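The kitchen that isn't there

Feb 6, 2021

The Dallico building sits between a tyre fitter and a place that sells garden sheds, and on open days it puts out a sandwich board with an arrow. I followed the arrow to a fire door, then back round to the front, where a second arrow disagreed with the first. By the time I found reception they had run out of lanyards and were handing out raffle tickets to be worn with dignity.

I had come to see robots do housework. My interest was not entirely professional. There is a sink at home that I have been meaning to discuss with somebody, and a two-armed machine that doesn't answer back seemed a promising listener.

The first thing to know about Dallico's household robot is that you spend most of the visit looking at a screen. The firm does own a real one, called Pistano, and it was standing in a roped-off bay at the far end with its arms folded down, like a bouncer on his break. But most of its schooling takes place inside a computer, in a set of made-up rooms, and the open day was given over to those. The software that builds the rooms is called Vinard. Its makers have furnished 950 of them so far, which is more kitchens than most estate agents will show you, and in better order.

The rooms have a certain taste. Somebody at Dallico likes marble, and somebody likes wood on the ceiling, and they have both been given their head. I watched a sequence of them go by on the wall and caught myself pricing one up. Not one of them had a drawer full of takeaway menus and dead batteries. I raised this at the questions session and was told that clutter was "on the roadmap", a phrase that has been covering for the state of my hallway ever since.

The demonstration proper was held in what had been the canteen. We sat on stacking chairs while a guide in a fleece worked the controls, and the robot in the computer got on with moving its arms about near a worktop. It is oddly gripping, in the way that watching a stranger reverse a caravan is gripping. Somebody behind me breathed in every time a hand came near the crockery. Since the crockery was made of arithmetic, the stakes were low, but we all leaned forward anyway.

What the guide wanted us to notice was how many points of view the machine has to juggle. It looks out from its body, across both arms, as you or I would look across a table. It also looks out from the hand itself, and this is where the audience went quiet, partly from wonder and partly from seasickness. A hand doesn't keep its head level. It sees walls at a slant and tiles going off at angles, with its own two fingers poking up in the middle of everything, and it has to make sense of that and still find the thing it came for.

"You get used to it," said the guide, who had been at it since August and did look a bit pale.

After 2 hours of this there was coffee, served by humans, one of whom scalded herself on the urn. Nobody drew the obvious moral. I got talking to a retired fitter from the Malinowski works up the road, who had spent his life with machines that did a single job behind a steel cage. He thought the whole thing was far too polite. In his day, he said, you knew where you stood with a robot, and it was on the other side of the yellow line.

He did concede the arithmetic. A practice run that goes wrong in Vinard costs the price of the electricity. The team lets it go wrong 500 times before lunch, then looks over the results in the afternoon to see which mistakes were interesting. Try that with real plates and you would need a skip.

I left with a tote bag, a pen and 6 leaflets, all of them the same leaflet. The sink was as I had left it.

From the simulator: a robot's arms and grippers at work in two views.
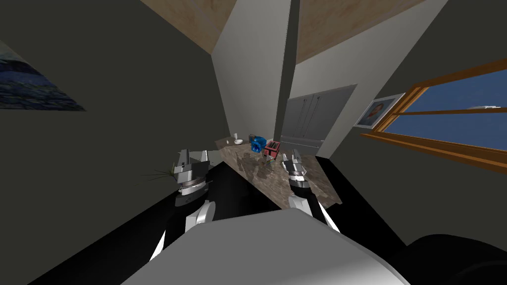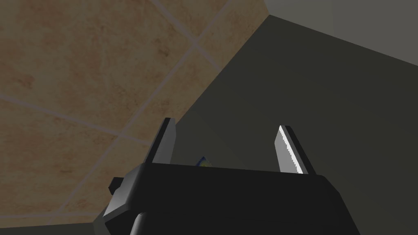
Why practise in a simulator when there's a real robot in the building?

Mostly for time and breakages. A simulated room can be put back as it was in an instant and used again straight away, and many can run side by side through the night. The real machine is then brought in to check that what was learned on the computer still holds up among solid objects, where things slip, stick and roll under the fridge.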